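12 Jun 2025

Back on the bottle task today, second bench at Ratlow. 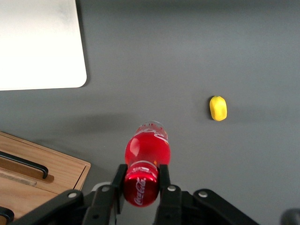

Bottle held just below the shoulder, wrist camera. Lemon still to be done.

Got in early and cleared yesterday's uploads before starting. Two of them had failed overnight and had to be sent again, which took longer than it should have. The Estport link is slow before nine and I keep forgetting that.

The target for this set is 500 good examples and I am doing them in batches of 20. Each one starts with me moving the objects a little, so that the system never sees quite the same table. Then I drive the arm by hand, pick up, put down, stop the recording and mark it good or bad. I wrote the marks in the notebook as well as in Peltik, after losing an afternoon's worth in November.

The bottle is harder than I thought it would be when I agreed to do it. It is lying on its side, and the two fingers have to come down either side of it near the cap. If I go in too close to the cap the grip is on the narrow part and the other end swings. If I go further down the body I have to open almost all the way, and then I'm clumsy closing again. Just below the shoulder is the best place I have found so far. The shine on the red bothers me on the screen, though whether it bothers the system I have no idea.

First batch was poor. I was rushing, and I kept pausing over the bottle to line things up. The Kvaran people asked us last time to cut down on pauses, as the system copies those as well and ends up hovering over things. Threw out most of that batch and did it again after tea, slower but without stopping. Much better to watch back.

The lemon is easy by comparison. It is small and bright yellow against the grey and I can go straight down on it. The one thing I need to remember is to leave it well clear of the bottle at the start — if they are close together I knock one while reaching for the other, and then the whole example is no use for this set. (They may want knocks later, as a separate set. I have asked, no reply yet.)

Wrote a longer note on whether to keep the examples where I miss, back off and try again. My own view is that they should stay in, with their own label. A clean run every time teaches it nothing about what to do after a miss. The written instructions say to discard them, so for now I'm marking them bad but adding "retry" in the comment, and they can be found again if anyone changes their mind.

Stopped after 60 good ones. My right hand was stiff by then and the last few were getting jerky. Uploads are running.

Tomorrow: turn the bottle so the cap faces the other way, check the wrist camera lens for dust, ask again about the knocks.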